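Cuaderno de taller – encuadernación y restauración
Agosto, lunes

8:40. Llego con el deshumidificador parado y el depósito lleno. Lo vacío y lo vuelvo a poner en marcha. El higrómetro de la sala de papel está más alto de lo que me gusta, así que dejo cerrada la puerta del pasillo toda la mañana y aplazo el encolado de las guardas del Ocampo hasta después de comer.

Trabajo de hoy: el libro de cuentas del molino de Tarholm, signatura 2563. Lo recibimos la semana pasada y Yareli hizo la ficha de entrada. Resumo para no tener que ir a buscarla: folio mediano, 262 hojas, papel de trapo verjurado, cosido original sobre cuatro nervios de piel alumbrada, encuadernación en media piel con papel jaspeado en los planos. Cajos rotos delante y detrás. El plano delantero está suelto y venía atado con cinta de algodón. Lomo con pérdidas en cabeza y pie, cofia superior desaparecida. Piel pulverulenta en toda la superficie. El cosido aguanta salvo en los dos primeros cuadernillos.

9:15. Limpieza en seco. Brocha de pelo suave hoja por hoja en los seis primeros cuadernillos, luego esponja de caucho vulcanizado en los márgenes. No toco las zonas escritas. Hay mucha arenilla metida en el fondo de los cuadernillos, de la que se usaba para secar la tinta, y una parte es brillante. He guardado una muestra en un sobrecito dentro de la carpeta del libro. En el cuadernillo tercero aparece también harina, o lo que queda de ella, apelmazada contra el lomo. Sale con la punta de hueso y paciencia.

La tinta es ferrogálica y en general está bien. Hay halo marrón en el reverso de las sumas, donde el escribano cargaba la pluma, y cuatro hojas con pequeñas roturas en las líneas de total. Tira de iones positiva en tres de los cinco puntos probados. Queda descartado cualquier tratamiento acuoso en esas hojas sin hablarlo antes. Las roturas las haré con papel japonés fino preparado con gelatina y reactivado con la mínima humedad, sobre secante y con peso enseguida.

10:30. Preparo el papel de reparación. Gelatina tipo B, extendida con brocha ancha sobre poliéster, y el tisú encima sin estirar. La primera hoja me ha quedado con burbujas en una esquina y la he apartado para ensayos. La segunda está bien. Secado al aire, sin prisa. Tirta dice que él la extiende a través de una malla y que así le sale más regular. Apuntado para la próxima tanda, a ver si me enseña.

11:10. Llamada de la biblioteca de Flarnden. Preguntan si pueden retrasar la recogida de los dos atlas. Por nosotros sí, están en la estantería baja con su caja terminada. Les he pedido que traigan carro con ruedas de goma, la otra vez los bajaron a pulso por la escalera.

11:30. Lomo del 2563. Levanto la piel vieja con espátula fina, entrando por el cajo delantero. Viene bien hasta el tercer nervio y ahí se parte. Sigo desde el otro lado. Al final sale en tres trozos grandes y uno pequeño, todos guardados entre poliéster, con su posición escrita a lápiz en la carpeta. El tejuelo está entero y lo dejo aparte.

Debajo hay refuerzos de pergamino manuscrito entre los nervios. Dos son tiras del mismo documento, letra procesal, con una línea casi completa legible. Aviso a Yareli y los fotografía ella con luz normal y con rasante antes de que yo siga. No los vamos a levantar: están bien adheridos, cumplen su función y el archivo no ha pedido otra cosa. Si cambian de idea, habría que hacerlo ahora y no con el lomo nuevo puesto. Yareli les escribe esta tarde y yo no pongo nada encima hasta tener respuesta.

12:20. Cola vieja. Es animal, muy dura, con una segunda capa más oscura de una reparación posterior. Cataplasma de metilcelulosa al 4 %, tapada con film. Primera prueba de diez minutos: apenas ablanda. Segunda de veinte: sale la capa oscura con la espátula de hueso y la de debajo queda gomosa. Me quedo con veinte minutos y trabajo nervio a nervio, dejando secar entre uno y otro. Cuidado con no mojar el pergamino. He puesto una barrera de poliéster recortada en cada entrenervio y funciona si la cataplasma no está demasiado líquida.

13:45. Comida.

14:30. La humedad ha bajado. Encolo las guardas del Ocampo con mezcla de almidón y un poco de metilcelulosa. Fibra paralela al lomo, comprobada dos veces después de lo que pasó con el anterior. A la prensa con tableros, fieltro y secante. Cambio de secantes a los 60 minutos y otra vez antes de irme.

15:45. Piel nueva para el lomo. Tenemos media cabra de curtición vegetal de Trinder, color natural, y un retal de becerro. El becerro se parece más al original, pero no llega de largo con las vueltas de cabeza y pie. Uso la cabra. Corto con dos centímetros de margen por lado y empiezo a chiflar los bordes. La cuchilla pide afilado: paso por la piedra de grano fino y suavizador de cuero. Luego corta bien. He dejado el centro con su grueso y los bordes casi a cero, salvo una zona cerca de la cofia inferior donde me he pasado y la piel transparenta. No es grave, esa parte queda doblada sobre sí misma, pero lo apunto.

Pruebas de tinte en recortes. Tres baños de anilina parda muy diluida y uno de negro todavía más flojo. El recorte C es el que más se acerca al tono de los planos una vez seco. Mojado engaña mucho, parece dos tonos más oscuro. Receta del C: pardo, dos pasadas con muñequilla, secar, negro, una pasada, secar. Queda sujeto con un clip en la hoja de pruebas.
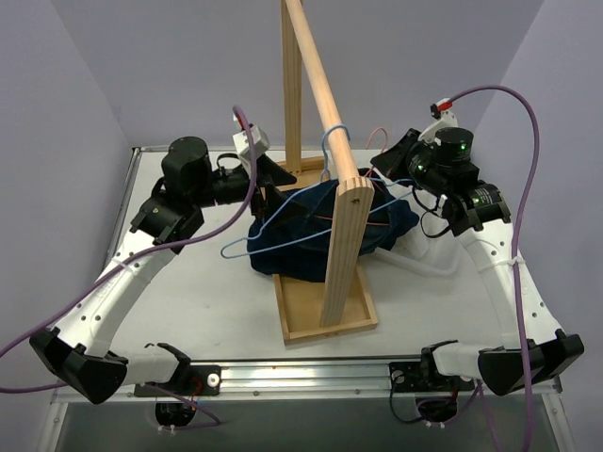
La piel original necesita consolidante antes de volver a colocarla. Hidroxipropilcelulosa en alcohol, a pincel, en una sola mano. En el trozo pequeño la he probado por una esquina y oscurece algo al aplicarla. Mañana la miro seca junto al resto antes de dar por buena la proporción.

16:50. Repaso con Tirta la estructura. Él es partidario de reforzar los cajos por dentro con tela aerolino y dejar la piel solo como cubierta. Yo había pensado en prolongar los nervios con hilo de lino deshilachado y pegarlos en las tapas. Los nervios originales están firmes hasta el borde del lomo, así que hay de dónde coger. Quedamos en hacer las dos cosas: prolongar los nervios dos y tres, que son los mejores, y poner tela entre nervios en el resto – siempre sobre una primera capa de papel japonés con almidón, para que se pueda retirar todo más adelante. El grueso añadido en el cajo es poco y no debería notarse al abrir.

También me ha hecho ver que el plano trasero está alabeado hacia fuera. No lo había medido. Puede corregirse un poco con el tiro de la contraguarda, pero si forzamos demasiado se abrirá el papel jaspeado, que ya tiene una grieta a lo largo. Yo lo dejaría como está.

17:20. Cosido de los dos primeros cuadernillos. Hilo de lino 18/3 encerado, por los agujeros antiguos. El fondo del primer cuadernillo está roto en casi toda la altura, de modo que antes hay que ponerle escartivana de papel japonés. Pegada y en secado entre secantes, con peso ligero. Coser, mañana.

17:45. Secantes del Ocampo cambiados. Guardas planas, sin arrugas en el cajo. Lo dejo en prensa toda la noche.

Pendiente:
Respuesta del archivo sobre las tiras de pergamino.
Coser cuadernillos uno y dos del 2563.
Terminar cola vieja, falta el entrenervio del pie.
Mirar el consolidante seco.
Teñir la piel con la receta C, toda de una vez y con el baño preparado de sobra.
Pedir metilcelulosa y secante de gramaje alto. Queda medio paquete.
Medir el alabeo del plano trasero y ponerlo en la ficha.
Cuchilla grande: tiene una mella en la punta, no usar para chiflar hasta repasarla.

Nota para Yareli: las fotos del lomo, si puede ser, con la escala al lado del pie y no en cabeza, que luego las monto junto a las de entrada y cuadran mejor. Los trozos de piel están en el cajón plano, segundo empezando por arriba, con el número 2563 en la carpeta. No apilar nada encima.

18:05. Deshumidificador vaciado otra vez. Cierro.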